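Features > Health > Blood Pressure

Print | E-mail

A Cuff on the Library Table

By Alfredo Galang

In Prunton, the nearest doctor's office is in Marsden, and the bus there runs twice in the morning. Leanne Furnival, a nurse, started taking blood pressures at the town library in July. By winter she and Comfort Acheampong had seen 744 people.

More than 600 of them came back for a second visit. Some had not had a reading in years. Weidong Meng, 58, stopped in to return a book and left with a number high enough that Furnival called the Marsden office while he waited. He takes a pill with breakfast now and walks to work.

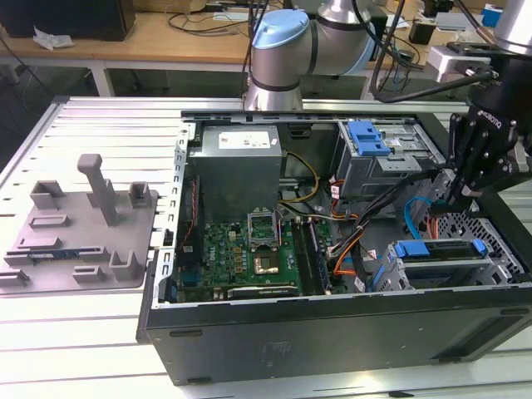 Why take a second reading if the first one looks fine?

Blood pressure moves from minute to minute, and one number can be off in either direction. Two readings a minute or so apart, averaged, give a better idea.

People are asked to sit for five minutes first, feet flat, back against the chair, no talking. Acheampong says the talking is the hard part. "They know me from church," she said. "They want to tell me about the roof."
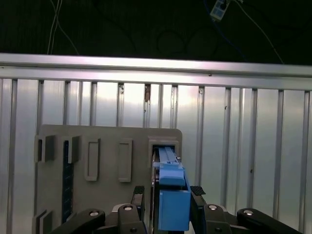
Cuff size causes more bad readings than most patients suspect. A cuff that is too small for the arm can push the number up, and one that is too large can bring it down. A blue plastic block going into a square opening is a plain question of size, but an arm is soft and a cuff will close on it either way. Furnival keeps three sizes on the table and measures the upper arm before she picks one.

Impi Huttunen, who drives in from Nernis, bought a home monitor last spring and brought it along to compare. It read high — the cuff was too small. She ordered a larger one and writes her numbers on the kitchen calendar.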